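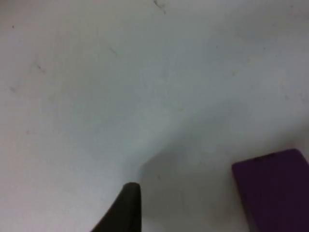 Ginette Mallet wrote to ask if the Flotel is worth the drive for people who already have a boat of their own, and whether you can get a decent night's sleep with the generator going. Well, Ginette, yes to the first, and mostly yes to the second, and I'm afraid you're going to get the long version.

We had the boat up on the hard at Sheehan waiting for a cutlass bearing, and after a week of climbing a ladder to go to bed we were both a bit snappish. The yard office had a rack card for the Flotel, a converted barge moored in the arm at Mesness, 80 kilometres up the road (the last stretch is gravel, and the potholes in October are something to behold). We phoned on the Monday and they had us in that same night, the colour coming on in the maples and hardly another car the whole way.

The cabins are on the upper deck, and ours was number four on the harbour side. You'll want that side! The shore side looks straight at the fuel shed. We paid $121 a night with breakfast, and I thought that was very fair for a proper mattress, a hot shower you can stand up in, and a window that opens. There's a little heater under the berth that ticks when it warms up. I got used to it, my husband did not.

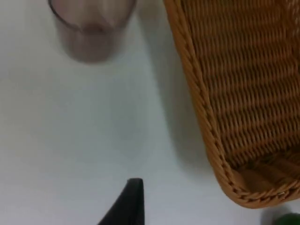
Cup and wicker basket on the white tabletop.

Now, the generator. It's down aft and goes off at ten, after which you have a reading lamp and that's your lot, so charge your phone over supper. Up forward we heard only a low hum, a good deal quieter than the fridge compressor on our own boat, but the couple in cabin nine said it rattled their teeth mugs. Ask for a low number when you book and you should be fine.

Breakfast was porridge with brown sugar, eggs any way you like and toast from a loaf baked on board, and I had three slices the first morning without any shame at all. Supper is extra. The chowder is lovely and the fish cakes were on the dry side, though I noticed plenty of people ordering them a second night, so maybe it's me. Bring your own wine, they don't mind.

The launch over to Latela is the real treat, in my books. It leaves after breakfast, holds a good crowd and noses along close under the cliffs, and the skipper will let you off for a walk if the swell is down. We saw seals, a great many cormorants, and a ketch we'd shared an anchorage with two summers ago, and of course there was a lot of waving and hollering across the water.
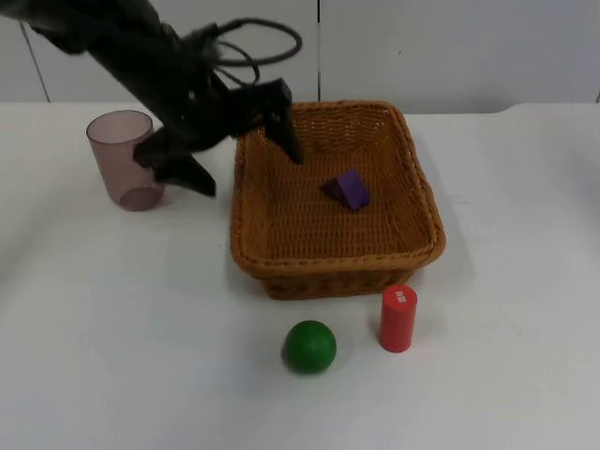
Between the cup and the basket, fingers open.

A few grumbles. The gangway is steep at low tide and I wouldn't want to do it with a bad hip. The towels are small. The deposit is $100 and took ages to come back on our card. All told, with suppers and the launch, we spent $1038 on the whole stay, more than we'd meant to, mind you we kept adding nights.

We'd go again in June, when the upper deck bar is open.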